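Part 4: Setting up the label printer and printing your first batch

Okay, so by now you should have the Geso unpacked, the power brick plugged in and the driver installed (if not, go back to Part 2, I'll wait). This section covers loading the roll, calibrating, getting your item list in, and printing tags for a sale. I wrote the first version of it for Kylie Mudgway when she took over the Hetton rummage sale from me, and she has sent me so many good questions that it's now twice as long. Thanks, Kylie!

Last updated 27 Jan 2021. The menus match the version of Kardale that came out in November. If yours says "Jobs" where I say "Batches", you're on the older one, and everything still works the same way except step 14.

What you need for this part

The printer, with its power cord and USB cable
One roll of direct thermal labels (mine hold 1,000 each)
Your item list saved as a CSV file
A few blank index cards
Rubbing alcohol and a cotton swab
Half an hour without kids or cats

Loading the roll

1. Turn the printer off. I know the quick start card says you can load it while it's on. You can, but mine grabs the first inch of paper and tries to calibrate before I've got the guides lined up, and then I have to start over.

2. Squeeze the two gray tabs on the sides and lift the lid until it clicks. It should stay up by itself. If it flops down on your knuckles, it hasn't clicked.

3. Slide the roll holders apart and drop the roll in so the labels come off the top, printable side up. Not sure which side is printable? Scratch it with your fingernail. The side that leaves a dark line is the one that prints.

4. Let the holders close in on the roll. It should turn freely when you flick it. If it drags, back the holders off a tiny bit.

5. Pull the first few inches forward under the two plastic guides and over the roller, then push the guides in until they just touch the edges of the paper. Snug but not tight! Tight guides make the paper buckle, and you'll get a pale stripe across every tag.

6. Close the lid with both hands, pressing both front corners at the same time. You want two clicks. One click means the print will fade out on one side, and you'll spend an evening blaming the driver like I did.

CAUTION: The metal strip under the lid is the print head. It gets hot during a long run, so keep your fingers off it. Don't scrape it with anything, either. If there's gunk on it, turn the printer off, let it cool down, and wipe it gently with the swab and alcohol.

Calibrating

7. Turn the printer on and wait for a steady green light.

8. Hold down the feed button until the light blinks twice, then let go. The printer will push out a few blank labels, pull back a little, and stop with the gap between two labels right at the tear bar.

9. Press feed once more. You should get exactly one label, and it should tear off cleanly at the gap. If it tears through the middle of a label, do step 8 again. If it still does it, check that the little black sensor under the paper hasn't slid off to one side. Mine works best in the center.

Note: You need to calibrate again whenever you change label size. You don't need to do it when you swap in a fresh roll of the same kind, although I usually do anyway – it only costs a few labels.

Getting your item list in

10. Open Kardale and choose File, then New Batch. Give the batch a name you'll recognize in six months. "Spring sale, kitchen stuff" is a good name. "test2 final" is a bad name, and I have four of them.

11. Click Import and pick your CSV file. Kardale wants the columns in this order: item number, description, price, seller code. If yours are in a different order, drag the headings around in the preview window until they match. It doesn't care what the headings are called.

12. Look at the bottom left corner, where it tells you how many rows it read. My last list came in at 2,969 rows when the spreadsheet had 3,000, and it took me a while to work out that the missing ones all had a blank price. Kardale skips any row with no price and doesn't give you a warning. So fill in your blanks first, with a zero if you haven't decided yet.

13. Check for long descriptions. Anything over 60 characters gets chopped when it prints, and it chops from the end, so "Blue glass serving dish with matching lid, small chip on rim" had better have the chip mentioned early. I sort by the description column and skim the long ones. Jolanta Krawczyk, who does the books and games tables, abbreviates everything ruthlessly and never has this problem.

Setting up the tag

14. Click Layout and pick Two Line Tag. The price goes big on the right, the description goes on the left, and the item number sits underneath as a barcode with the seller code next to it. On the older version you'll have to pick Custom and drag the pieces into place, which is fiddly but you only do it once.

15. Set the darkness to 8. The default is 10, which looks lovely but makes the barcode lines bleed together so the scanner can't read them. If your labels are the cheap ones you might need to go up to 9.

16. Set the speed to the second slowest. I'd love to tell you the fast one is fine. It's fine for text. For barcodes it smears a little, and then you're typing item numbers by hand at the cash table with a line out the door.

17. Print one tag. Just one! Stick it to an index card, scan it, and make sure the item that comes up on the screen is the one on the tag. Then print one from the middle of the list and one from the very end and do the same with those.

Sticking them on

Some things take a label beautifully and some really don't. Glass, glazed china, hardcover books and boxed games are all easy. Press the label down with your thumb and give it a second to grab.

Fabric is a no. The adhesive either falls off on the way to the rack or leaves a gray patch that never comes out. Put the label on a piece of index card, punch a hole, and safety-pin it through the care tag or a seam.

Unfinished wood is a no as well, and so is anything old with a paper surface, like a board game box from before I was born. Tie those with string. For sets and loose bits (puzzle pieces, buttons, half a box of Christmas bulbs) put everything in a bag and label the bag. Plastic bags take labels well if you flatten the spot first, and a bag with its top clipped shut can hang from a stick-on hook, so you don't use up table space on it. 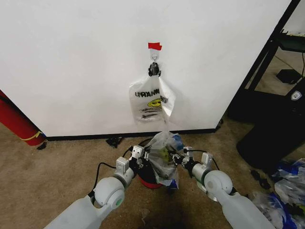
Printing the whole batch

18. Back in the batch window, click Select All and then Print. Kardale will ask if you want to pause between sellers. Say yes. It stops after each seller code and waits for you to press the feed button, so you can tear off that strip and put it in that person's envelope before the next one starts.

19. Stay nearby for the first couple of minutes. If something's going to jam, it usually does it early on. After that you can wander off and make coffee between pauses.

20. When the roll runs out, the light goes orange and the printer stops. Don't cancel the batch! Load a new roll (steps 2 through 6, and yes, you can leave the power on this time or it'll lose its place), close the lid, and press feed. It'll pick up again from the label it was on.

CAUTION: If you do cancel by accident, don't hit Select All again, or you'll have two sets of tags for half your sellers and no way to tell them apart. Find the last tag that printed, look up its item number in the list, click the row after it, then hold Shift and click the last row. Print just that selection.

Storing finished tags

Direct thermal labels darken in heat and fade in sunlight. Keep the strips in their envelopes somewhere cool, and don't leave them on the dashboard. I keep mine in a Whitelaw file box, standing up, in order of seller code. Lay the strips flat or roll them loosely with the labels on the outside. If you roll them tight with the labels on the inside, they curl and start peeling off the backing by themselves.

Keep them away from plastic sleeves and page protectors too. I lost a whole set of tags to a binder one year – they'd gone so pale I couldn't read the prices.

If something goes wrong

Blank labels come out: the roll is in upside down. Do the fingernail test from step 3.

Light is blinking red: the lid isn't fully closed, or there's a label stuck to the roller. Open it up and look underneath, where you can't see it from the front. Peel it off with your fingers and clean the spot with alcohol.

Everything prints a little too far left: open Layout, click Offset, and nudge it to the right one notch at a time. Print one tag after each nudge.

Prices show up as dates: your spreadsheet program has been "helping". Go back to it, select the price column, change the format to plain text, retype the ones that changed, and save the CSV again. You'll have to delete the batch and import from scratch.

Scanner beeps but nothing shows up on screen: click inside the item number box first. The scanner just types, and it types wherever your cursor happens to be. Kylie found an entire morning's worth of item numbers in the subject line of an email.

Part 5 covers the scanner and the cash table. If you're only printing tags for someone else's sale, you can skip to Part 7, which is about reprinting single tags and changing prices after the fact.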